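Bestthorpe Teardown Area, Cell 2: Walk-Through Checklist With Comments

January round. Done on a Wednesday, start of first shift. Same form as the manual benches, plus the added lines for the arms. Comments go under each line. OK / FIX / WATCH.

1. Floor and access
OK. Walk lane clear on operator side. Stool moved back to bench 4, keeps migrating.

2. Emergency stops
OK. Both tested, both latch. Operator side one needs a reach if you're short. Asked for a second button at hip height last round, still on order with Curnness. FIX.

3. Lockout before hands in the case
WATCH. Rule is the cell is in hold before anybody reaches in. People know it. People also get in a hurry when a cable hangs up. On the old benches you just reached in and pulled it, now it's hold, wait for light, reach, step out, reset. Feels slow. Do it anyway.

4. Pinch points at fingers and drive cage
WATCH. Tight in there. Blue carriers sit right next to each other and there's loose cable all thru that end of the tower. Hand positions added to the laminated card.
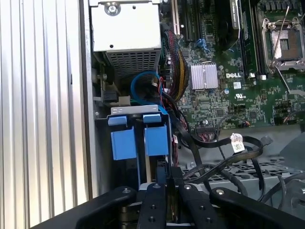 5. Sharp edges
FIX. Cut gloves: box at the cell was empty, had to get some from receiving. Cut log for the area is shorter than before the arms went in, but the ones left are all from loading and un-jamming. Sheet metal is still sheet metal. Gloves on for loading, every time.

6. Power down and discharge
OK. Towers get unplugged and held on the rack before they come to the cell. Rack tags present. One tag with no time on it, sent back.

7. Lifting
OK, mostly. Operator now loads and unloads all shift where they used to load one and then sit with it for a while. Same weight, way more lifts. 116 units across the cell last Wednesday, 172 is what the plan says by spring. Shoulders are going to notice. Requested roller shelf at table height. Also want rotation every two hours, in writing, not "when you feel like it".

8. Fixture and table
OK. Fixture from Boutros seated, no rock when pushed. Table slots wiped out, screws in the slots are a repeat finding on all our tables so keep brushing.

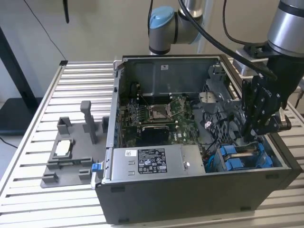 9. Job content / training
Operators want to know what they are now, and that belongs on a safety form becuase confused people make mistakes. Old job was take it apart. New job is load, watch, clear faults, sort. With the CPU socket open and the little white square in its pocket on the fixture, whoever walks up mid-job needs to know what step the cell is on before touching anything. Right now that is in somebody's head. Want a step display facing the operator. Five people signed off on fault clearing, second shift short by two. Don't run the cell on second shift without a signed off person there. FIX.

10. Cables and hoses on the arms
WATCH. Checked for rub and kinks, none found. Look at the loops again with arms at full stretch, they hang over the work and want to be well clear of the case. Re-check monthly.

11. Noise
OK. Quieter than the air drivers on the manual line. Couple people said they can hear the radio now. Downside, you can't tell by ear that it's moving. Stack light has to work, bulb check added to start of shift.

12. Attention and boredom
WATCH. New line, first time on the form. Comments from the crew: long stretches of nothing, then a fault tone and everybody jumps. One person watching two cells is the proposal from upstairs. Not signing that until the fault rate comes down, 381 stops logged since the Brakurex software went on 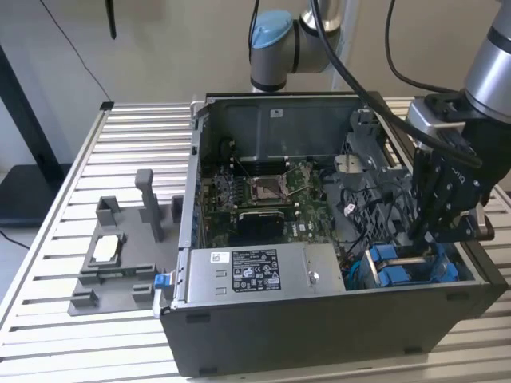
and most of those needed a person inside the guard line. Each one is a reach into a metal box. Bring the stops down first then talk about staffing. Nobody has lost hours so far, two moved to grading by choice, and the crew would like that in writing too.

13. Lighting
OK. Meter read 600 lux at table. Glare off bare metal bothers one operator, try turning the lamp before buying anything.

14. Signs, card, log book
FIX. Card is the old revison, still shows the manual bench steps. Log book pen missing again.

Open items carried over: hip height stop, roller shelf, step display, second shift sign-offs, gloves, new card. Stop button and gloves first. Copy to shift leads and the board by the time clock.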